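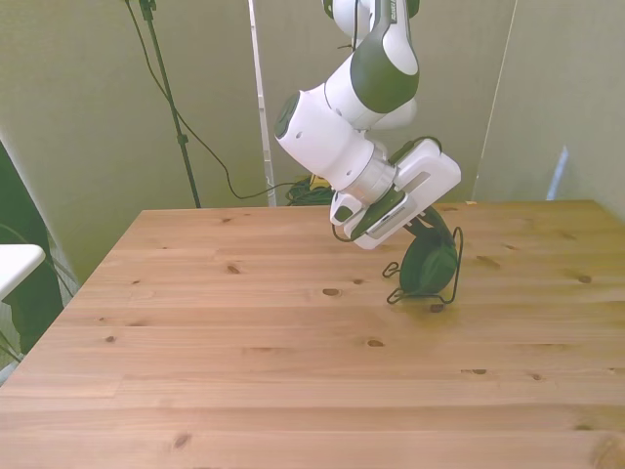

Running the headphone pickup demo at the open day

Notes for whoever takes over the Tulthorpe table. Written fast, sorry. If something isn't in here ask Dardo Cisternas, he set up most of it.

Before doors

1. Power on the arm, let it finish its self check. Don't touch the gripper during this. Takes a couple minutes.

2. Clear the table. Coffee cups, badges, flyers, all of it. Flyers go on the Eko desk by the entrance.

3. Load the program called Stisia on the laptop. There are two versions in the folder – you want the one with "open day" in the name. The other one runs at full lab speed and will make people jump.

4. Set speed to 48 percent. Not 100, even if a visitor begs. Kids beg.

5. Home the arm, run one empty cycle. Watch the whole thing. If it stops short, home again and rerun.

Setting up the pickup

6. Put the headphones down on the right side of the table, headband up. It needs something to grab. Ear cups can go either way.

7. Jog the gripper over the headband by hand. Come in tilted, fingers down and to the left. Straight down also works but you have to be much more accurate.

8. Close slowly. Stop when the band is held, don't keep squeezing. Grip force is preset, leave it alone.

9. Lift a tiny bit and pause with the ear cup just over the wood. Good place to stop and talk – people lean in and you can show how the jaws hold on a curved part. Then lift the rest of the way.

10. Set down in the same spot, open, back off along the same angle. Going straight up can drag the band with it.

Doing it with visitors

Groups of six or so is comfortable. Everybody stays on the front side of the table, cables behind. Say hi, say what the arm is going to do, then start it. Starting it first and explaining after is a mess, I tried.

Let one person per group press the start button. You keep the stop button. Always you.

Questions you will get: how heavy can it lift, how much did it cost, can it do dishes. First one is on the info card. For cost send them to Moussa's stand. Dishes, up to you.

If it drops the headphones

Hit stop. Hand goes in only after the light changes. Reset them on the table, home the arm, go from step 6. Two drops in a row means the jaw pads need a wipe, cloth is in the drawer.

If the laptop shows error 856 its just the gripper cable. Unplug, replug, restart Stisia. Don't restart the arm, you'll loose the saved positions and have to teach them all over.

Closing up

Last run at 4:30. Open the gripper, park the arm, power down, then laptop. Headphones back in the box. Write the number of runs on the sheet, we forgot in October and had nothing for the report.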